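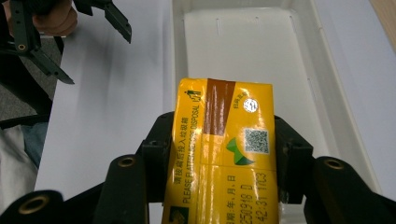
Section 4. Emptying, Flattening and Storing Drink Cartons

Your Wevel carton station is on the wall, the liner is in, and the door swings freely. Now you get to the part we like best. A drink carton is mostly air once the drink is gone, and a flat one takes up hardly any room at all. A full sleeve of the Wevel holds 47 flattened small cartons, and if you have ever tried to stuff whole ones into a kitchen trash can, you'll know how good that feels.

This section covers the everyday routine, from the last sip to the full bundle. If your station is not yet mounted, go back to Section 3 and finish that first. Please don't use the press with the station standing loose on a counter.

4.1 Before you start

You will need:

The Wevel station, mounted, with a liner in the sleeve
A sink or a bowl of water
A dish towel or the Vahidi drip mat that came in the box
Scissors (only for large cartons with a plastic spout)

The station takes small single-serve cartons up to 300 ml in the front sleeve and anything larger in the rear sleeve. Juice, tea, soy milk, regular milk, broth, and chocolate drinks are all fine. Pouches, cans, and bottles don't belong here, even if they held the same drink.

Note: Have a good look at your cartons before you throw them in! Many carry their own instructions in a corner or along one side, sometimes in two languages. "PLEASE FLATTEN BEFORE DISPOSAL" is one you may run across, with Chinese characters next to it, and a little figure dropping something into a bin is another very common mark. The figure tells you to put the carton in a bin. It does not promise that your town recycles it, so check the local list once and write the answer on the card inside the Wevel door.

4.2 Emptying and rinsing

1. Pull out the straw, if there is one, and set it aside. Straws go in the trash or wherever your town wants them. Leave the straw wrapper off too. Those thin sleeves love to stay glued to the back of a carton.

2. Hold the carton upside down over the sink and squeeze it gently a few times. More comes out than you'd think.

3. Run a little water in through the straw hole or the spout, cover the opening with your thumb, and shake for a few seconds.

4. Pour it out. Repeat for milk, soy milk, and anything thick. One rinse is plenty for tea or juice.

5. Stand the carton with the opening down on the drip mat. Leave it there until no more drops come out when you tap it. Overnight is great. The mat has room for a whole lunch crowd's worth, and you can flatten them all together in the morning.

Caution: Do not rinse with boiling water. It can soften the seams, and the carton may split in your hand.

Caution: If a carton is puffed up or smells sour before it has been opened, don't put it in the press. Open it over the sink, pointing away from your face, and pour the contents down the drain first.

4.3 Flattening by hand

You can do this without the press, and for small cartons it's often quicker. Once you have the knack it takes a few seconds, and kids tend to be fantastic at it.

1. Turn the carton so the top end points away from you and the widest side faces up.

2. Find the folded ears, which are the small triangles tucked against the ends. Lift each one with a fingernail until it stands straight out. A small carton has two at the top and two at the bottom.

3. Press down in the middle of the wide side with your palm. Push toward the opening so the air has somewhere to go.

4. Run your thumb along each long edge to set the crease.

5. Check that the carton stays flat when you let go. If it springs back up, one of the ears is probably still stuck down.

Note: Glossy cartons are slippery, especially with damp fingers. Dry both the carton and your hands and step 3 becomes much easier.

Note: Leave foil seals attached if they're still stuck at one side. A loose seal can go inside the carton before you press.

4.4 Flattening with the press

The press is best for large cartons, for stiff ones, and for anyone whose hands get tired. It's also just plain fun to use.

1. Open the front door of the station and fold the press plate down until it clicks.

2. For a large carton, unscrew the cap. If the spout sticks out so far that the carton won't lie level, cut around it with scissors and remove it.

3. Lift the ears as in 4.3, step 2.

4. Lay the carton on the plate with the opening toward you and the wide side up. Keep it between the two guide rails.

5. Take your hand out of the station.

6. Pull the lever down slowly in one smooth movement. You'll hear the air leave. Hold for a moment at the bottom, then let the lever come back up at its own speed.

7. Slide the flat carton out and drop it into the sleeve.

WARNING: Fingers stay outside the guide rails whenever the lever is moving. Children may use the press only with an adult standing next to them.

Caution: One carton at a time. Two small cartons side by side will tilt the plate and can bend the hinge pin (part 758 in the spares list).

Caution: Never press a carton that is still sealed, even if it feels nearly empty. It will burst, and the juice goes a surprisingly long way.

4.5 Filling the sleeve

A tidy sleeve holds a lot more than a messy one, and it only takes a bit of care.

1. Drop each carton in with the long side down, like a card in a file box.

2. Turn every other carton around so the thick ends don't all pile up on the same side.

3. Push the stack back with the sliding divider after every few cartons.

4. When the divider reaches the red line, the sleeve is full. Stop there, even if one more would squeeze in.

If you keep track of what your household drinks, put all the cartons in with the same face forward. You can flip through them by color before you tie the bundle, and it makes a pretty good shopping list. Printed dates are handy as well. They don't matter for recycling, of course, but a quick look at them while you flatten can tell you which box at the back of the pantry ought to be opened next. Take care with the order of the numbers, though. Some dates are printed with the year first, then the month, then the day, and these are easy to misread if you're used to month first.

4.6 Tying and taking out the bundle

1. Lift the liner out by its two tabs.

2. Wrap one Biradari paper band around the middle of the stack and tuck the end through the slot. A starter roll of 100 bands is included.

3. Slide the liner off and put it back in the sleeve.

4. Take the bundle to your carton bin or drop-off point. If your town asks for loose cartons, snap the band off when you get there. The flattened cartons can go in loose.

Note: Some sorting sites prefer cartons that have NOT been flattened. Follow the local rule if it differs from what's printed on the carton. You can still use the station for rinsing and drying, and the rear sleeve will take whole small cartons with the divider removed.

4.7 Setting up for a classroom or a break room

The Saltara tray fits under the station and turns it into a proper group setup. Marama Donnelly, who ran our test station in a school lunchroom through December, found that the order of things on the counter mattered more than any sign she put up. Her layout, from left to right:

Straw cup
Rinse bowl
Saltara tray with the drip mat in it
Station, with the lever on the side away from the line

Change the rinse water when it turns cloudy, and give the tray a wash at the end of the day. With a big group, skip the press at lunch and flatten by hand. Save the press for the large milk cartons from the kitchen.

4.8 Cleaning

1. Take out the liner, the divider, and the drip mat.

2. Wash them in warm water with dish soap. The mat can go on the top rack of the dishwasher — the liner can't.

3. Wipe the press plate and the guide rails with a damp cloth. Dried juice in the rails is the usual cause of a sticky lever.

4. Let everything dry with the door open before you put it back together.

Do this every time you take out a bundle, or sooner if you notice a smell or see fruit flies.

4.9 If something isn't right

The carton won't stay flat. Lift all the ears and press again toward the opening. Check that the cap is off.

The lever stops halfway. Let it come back up, take the carton out, and look for a cap, a spout, or a straw. Don't force it.

Liquid in the bottom of the sleeve. Cartons are going in too early. Give them longer on the mat, and wash the liner before you start the next stack.

The divider is hard to move. The stack has gone crooked. Take out the last few cartons and turn every other one around.

The press plate doesn't click into place. Check the hinge pin. If it's bent, replace it before using the press again, following the steps in Section 6.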